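Notebook – Home Care Assessment Workshop
December, Sunday session, opened 9:30 a.m.

Continued from the previous entry. The draft intake form for residents moving from hospital to home care was reviewed against the Wodovov district guidelines. Section 2 still asks for the name of a family contact before it asks whether the resident wishes to name one. The order is to be reversed. Iresha Uddin will revise the wording and return it to the Bepari office.

Waiting times were discussed next. The Kevska service reports 35 residents approved for support at home who have not yet been given a start date. Of these, 6 live alone and are to be reviewed first. The district has asked that the list be sorted by date of approval only. The group did not agree – need should be considered alongside date, and a note to that effect will go with the return. 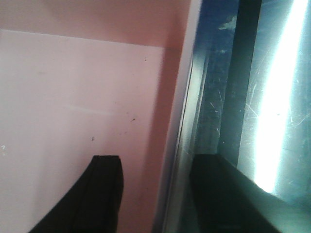

The same note should state that a resident whose condition changes while waiting must be reassessed in full. At present a change is recorded by telephone and added to the old assessment, so the level of funding stays where it was. Witano has used a short reassessment form for two months and has offered a copy. Check whether it covers memory and falls, or falls only.

Respite care: no change to the current rule of two weeks per request. Carers have asked to divide this into single days. The form does not prevent it, but the payment system does. Refer to finance with a written question, not by telephone.

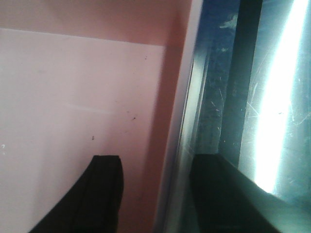 Pale pink panel with darker salmon-pink bands.

Outstanding: revised Section 2; covering note on the waiting list; copy of the Witano form. Medication questions were not reached and are carried over. I.U. to confirm whether the pharmacist's signature is needed on the first visit or only on review.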